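Pom-pom garland keeps going bald, is it the wool or me?

Siriporn Jaidee
Posted Monday, 341 views

I'm making a pom-pom garland for my niece's room and every pom-pom sheds. I've made 15 so far on a plastic Haden maker, using the Betance double knit everyone seems to rave about. I wrap until the arms are full, cut, tie with the same wool and trim. Give one a tug and strands come out in my fingers. The packet says "perfect every time", which I don't believe for a second. Would a dearer maker fix it, or is that just a way to sell me more plastic? I need it done by July.

Traian Dumitrescu

I doubt the maker has much to do with it. I've used a Frandsen one and two circles of cereal box, and couldn't tell the results apart. Your trouble is tying with the same wool. It stretches, and it snaps before you can pull it tight. Use waxed cotton or dental floss, go round twice, pull hard, knot, then turn it over and knot again on the other side.

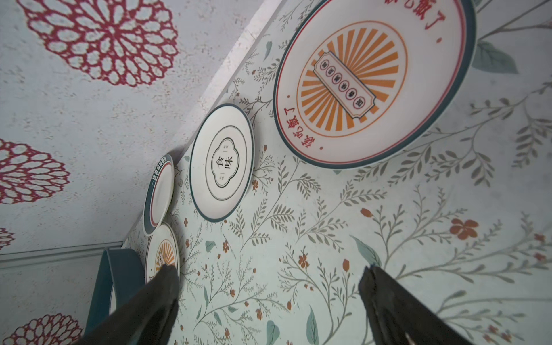
Plates with a sunburst design, on the floral cloth

People will tell you to dab glue in the middle. I tried it on a batch and got a hard lump with fluff round it. Save your glue. Trim after tying, and don't go too short, as short ends slip out more easily.

Hiyori Hayashi

Agree about the floss. Not convinced by the short ends bit, mine are tiny and they hold. How full are you wrapping? Skimpy ones always shed for me, whatever the label says.

Takeshi Ebihara

just buy them ready made, the Skorbridge market has bags of 50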